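How to Record a Heritage Building Before Repair Work Starts

By Jocelyn Boychuk
Sunday, July 22, 2018

If you look after an old hall, a chapel, a mill or even a very grand shed, sooner or later somebody will turn up with scaffolding. Before they do, make a record of the place as it stands! It is one of the most enjoyable jobs in conservation, you don't need a degree to do it well, and whoever works on the building in 50 or 100 years will be grateful.

I learned on the old grain store at Gerkside, where our finished record ran to 962 photographs and 34 drawings. Yours can be far smaller. A single room, properly recorded, is worth having.

What you will need

A camera you know how to use (a phone is fine if it has a decent lens)
A tripod
A long tape and a short one
A scale bar or a clearly marked ruler
Graph paper, a clipboard and pencils - ink runs in damp buildings
A torch with a strong beam
A notebook with numbered pages

Bring a friend as well. Measuring on your own is slow, and old buildings have loose boards and surprise drops.

Step 1. Read before you visit

Spend an evening with whatever paper there is. Start with the heritage listing or statement of significance, then try old insurance plans, council minutes, newspaper notices and family albums. You are looking for dates of building and alteration, and for anything that has since vanished. At Gerkside we found a sketch of a side porch that had been gone for decades, and once we knew where to look, there was its roofline, plain as day in the brickwork. What a moment that was!

Write down where each fact came from as you go. Doing it afterwards is misery.

Step 2. Name every room and every wall

Draw a rough plan and give each space a number, starting at the main entrance and working clockwise. Then letter the walls, with A always the north wall. So 4B is the east wall of room 4, and it stays 4B in your photos, your notes and your drawings. If a big room was later divided, give each part its own number and mention the join in the notes.

Step 3. Photograph from large to small

Begin outside with the whole building in its setting, then each elevation square on. Overcast days are lovely for this, as hard sun throws shadows that hide the colour and texture of the stone. Inside, stand in each corner and shoot towards the opposite one, then take every wall straight on, then the ceiling and the floor.

After that come the details: hinges, mouldings, tool marks, patches of old paint, graffiti, nail holes. Take two shots of each, one with the scale bar and one without. Log the shot number, the room and the direction you were facing before you move the tripod.
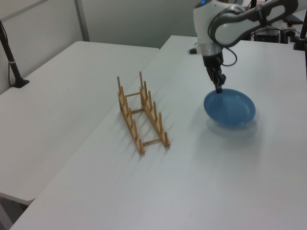 Step 4. Measure and sketch

Sketch the room first, without worrying about scale, and put the measurements on as your friend calls them out. Use running dimensions along a wall, keeping the tape in one position and reading off each door and window edge as you pass it. Small errors pile up if you keep lifting the tape and starting again.

Always measure the diagonals. Very few old rooms are square, and the diagonals are how you will find out when you come to draw yours up.

Step 5. Describe the condition

Go wall by wall and write what you see in plain words. "Crack from window head to ceiling, wider at top" is excellent. "Poor" is no use to anyone. Keep observations and guesses in separate columns, so that a damp stain is a damp stain and your theory about the gutter sits beside it.

I like a simple four-column sheet for this: location, material, what I can see, what I suspect. The Wieczorek sheets we use in our group add a fifth column for photo numbers, and I'd happily recommend that too.

Step 6. Put it in order and give it away

Do this within a week, while your memory is fresh. Rename the photos with the room and wall codes, scan the sketches at a good resolution and type up the notes. Then write a short introduction saying who did the work, when, and which parts you couldn't get into. That last bit matters a great deal. We never reached the Gerkside cellar, and the record says so on its first page.

Make at least two copies and keep them in different places. Ours went to the owners and to the local studies room at Poseck Library, whose staff were delighted to have it. Ask your archive which file formats it prefers, and print the key pages on good paper as well.

A few common slips

Tidying the room before you shoot. Photograph it as found, then move things if you must, then photograph it again.

Picking at loose paint or plaster to see what's underneath. Please don't - leave that to a conservator.

Forgetting the roof space. Some of the best carpenters' marks are up there, so take the torch and look, provided the access is safe.

Next time I'll cover drawing up your sketches to scale, using our April survey of the Stamine chapel.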